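Pemik – Kartenset für Gespräche, die man nicht vermeiden konnte
Ausgabe Deutschland, von Bristis

176 Karten
Sprache: Deutsch, Niveau B1 und höher
Für eine Person, auf Wunsch auch für zwei
Lieferbar ab Oktober

Beschreibung

Sie sind neu im Land. Die Wohnung ist gefunden, das Konto eröffnet, die Steuernummer kommt irgendwann. Dann steht im Treppenhaus die Nachbarin aus dem zweiten Stock, sagt "Na, auch schon unterwegs?" und wartet. Im Sprachkurs kam so etwas nicht vor. Dort haben Sie gelernt, wie man einen Aschenbecher reklamiert.

Pemik enthält Sätze für genau diese Lage. Auf der Vorderseite jeder Karte steht, was die anderen sagen, auf der Rückseite stehen drei mögliche Erwiderungen: eine kurze, eine freundliche und eine, nach der man Sie voraussichtlich zum Grillen einlädt. Die dritte ist gekennzeichnet, damit sie niemandem versehentlich herausrutscht.

Die Karten verteilen sich auf zehn Rubriken, darunter Aufzug, Bäckerei, Elternabend, Wartezimmer, Teeküche und der in deutschen Mietshäusern unerschöpfliche Bereich Mülltrennung. Das Wetter hat eine eigene Rubrik und trotzdem zu wenig Platz. Wer aus einer Gegend kommt, in der man Fremde umarmt, sollte mit dem Wartezimmer anfangen: Man sagt beim Eintreten "Guten Tag" in den Raum hinein, erhält ein Murmeln und setzt sich. Mehr wird nicht erwartet. Weniger fällt auf.

Zur Erwiderung auf "Wie geht's?" haben wir mehr als 500 Einsendungen aus der Kundschaft gelesen. Die häufigste war "Muss ja". Sie steht nun auf einer Karte mit Hinweisen zur Betonung, denn mit der falschen Melodie klingt sie nach Kündigung.

So wird geübt

Ziehen Sie morgens eine Karte und lesen Sie beide Seiten laut. Fünf Minuten reichen. Danach die Karte in die Jackentasche stecken und abwarten, ob der Satz fällt. Bei "Und, was machen Sie so beruflich?" dauert das selten bis zum Abend. Zu zweit geht es auch: Eine Person spielt die Nachbarin, die andere sucht nach ihrem Schlüssel. Für Paare, bei denen eine Seite hier aufgewachsen ist, raten wir zu getrennten Übungszeiten.

Was Pemik nicht kann

Dialekte. Im Set steht Standarddeutsch, und wer damit in einem Dorf auf der Schwäbischen Alb beim Metzger ansteht, bekommt seine Wurst, aber vielleicht kein Gespräch. Auch das Schweigen deckt das Set nur am Rande ab. Es gibt dazu eine Karte, sie ist leer und kein Fehldruck. Bitte nicht mehr reklamieren.

Ebenfalls erhältlich

Katene: Erweiterung für den Arbeitsplatz. Geburtstagskuchen, Abschiedsumschläge, das "Mahlzeit" auf dem Flur und die Frage, ab wann man es sagen darf.
Tustano: dünnes Begleitheft über Du und Sie, mit einem Kapitel für alle, die beides im selben Satz verwendet haben und seither die Treppe nehmen.
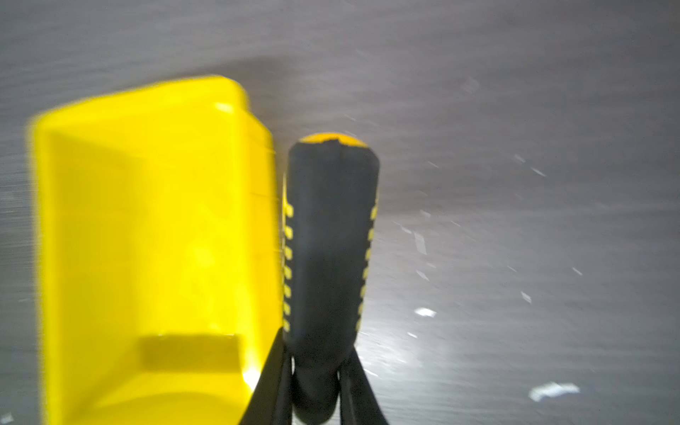
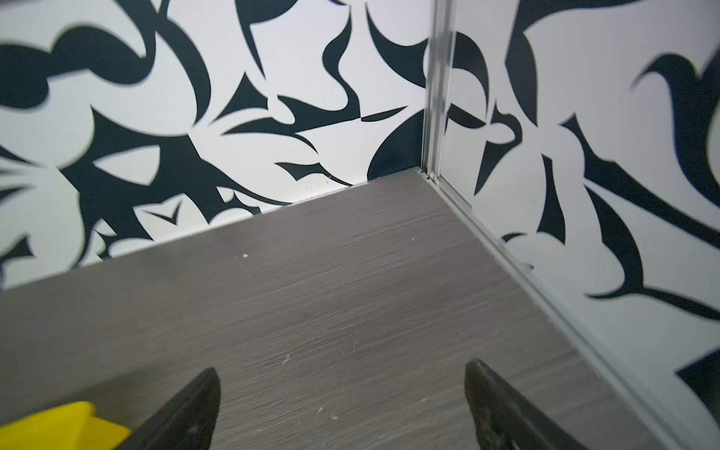

Die Karten stecken in einer Schachtel mit Klappdeckel, die in einen Rucksack passt und in eine Handtasche meistens auch. Zur Wahl stehen zwei Ausführungen. Die eine ist leuchtend gelb, ungefähr wie das Kunststoffteil im ersten Bild, und lässt sich am Boden jeder Tasche wiederfinden, während das Gegenüber noch auf eine Antwort wartet. Die andere ist schlicht grau und wird von Leuten bestellt, die im Aufzug unauffällig nachschlagen wollen. Der Inhalt ist in beiden gleich.

Verlorene Einzelkarten ersetzen wir auf Anfrage. Nennen Sie dazu die Rubrik und den Satz auf der Vorderseite, soweit er Ihnen noch im Ohr ist. Anfragen bitte schriftlich, ans Telefon gehen wir ungern.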